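Workshop notebook, February
Natural dye bench, Darkbridge shed

Second batch of madder on the Gunnlaugsson wool. First batch came out brick orange and I wanted it redder, so this time the water was changed and the heat kept lower.

Fiber: 419 g of the two-ply, in four skeins. Weighed dry before scouring. The skeins are tied in figure eights in three places each. Last time I tied them too tight and got pale rings, so these ties are slack enough to get a finger through.

Scour: neutral soap, an hour at a bare simmer, left in the pot to cool. The water came out the color of weak tea. Second rinse was clear. Skein 3 still felt a bit greasy near the tie so I did it again by itself in the small pot.

Mordant: alum at 18 percent of dry weight, no cream of tartar. The recipe card taped inside the cupboard door says to add tartar for madder, but the last two samples with tartar both leaned orange and I am leaving it out until there is a reason to put it back. Alum dissolved in a jug of hot water first, then into the pot. Brought up over an hour, held an hour, left overnight with the lid on. Squeezed out in the morning and kept damp in a bag.

Dye bath: the ground root from Rurkummont, the older of the two sacks. It smells dustier than the new one. Used equal weight of root to wool. Soaked the powder overnight in cold water in a tied cotton bag, which keeps most of the grit out of the yarn. Chalk added, one level teaspoon. Our tap water is soft and I suspect that was most of the trouble with batch one.

Wool in at 1:30 p.m. Bath was lukewarm. Raised it slowly on the Taseo hot plate at setting 2. The plate overshoots if you go to 3 and then turn it back, so stay on 2 even though it feels like nothing is happening for the first half hour. Held at 60 C. At one point it drifted to 66 and I pulled the lid and let it come down. Above 70 the browns start coming out of the root and there is no getting them back out of the wool.

Turned the skeins every ten minutes or so with the glass rod. The wooden spoon is now the indigo spoon and should stay with the indigo things.

4:00 p.m., heat off. Left in the bath until the next morning.

Result: a good red. Still a little warm when held next to the commercial red, but nowhere near the orange of batch one. Skeins 1, 2 and 4 match well enough to use together. Skein 3 is a shade lighter, probably the second scour or the ties, I can't say which. It will do for fringe or for the border where it sits next to white.

The reason for all this is the blanket order. The customer wants a large check in red with white lines, and my notes on scale have been going in circles. On paper I kept drawing the squares too small. A check that looks bold on a sample card goes busy once it covers a whole bed, and the thin white lines disappear if there is no wider white band near them to set them off.
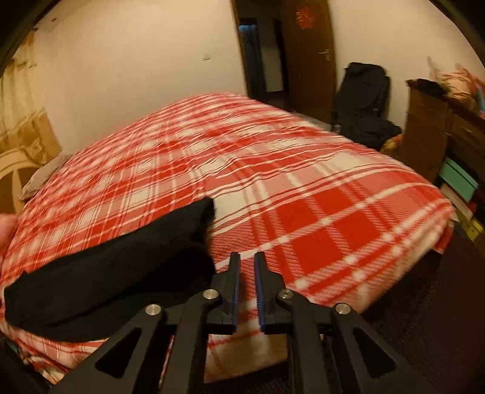
Sett and loom notes

Plan is broad red blocks with thin white stripes and a few wider white bands. Working on 48 ends for each red block to start, then weave a square and measure it off the loom after washing. The last plaid pulled in more across the width than along the length and the squares came out as tall rectangles. Beat lighter this time.

White stays undyed. I tried a skein of the bleached stock beside the new red and it looked blue. The natural white is better.

Wash test: short lengths of red plaited with white, washed by hand in warm water with the neutral soap. Faint pink in the first water, none in the second. The white strand dried clean. Do the same test with a strand from skein 3 before it goes in a border.

Light test: card wound with all four skeins, half covered with foil, taped in the south window. Card number 2381, entered in the back of this book. Leave it alone until the end of spring.

To do
Strain and keep the used bath, there is color left for a coral on the thin singles.
Second bag of chalk.
Scrub the ring off the big pot before anybody uses it for yellow.
Label the old and new root sacks, the marker on the lids has rubbed off.
Rewrite the recipe card without the tartar, and put the 60 C limit on it in large numbers.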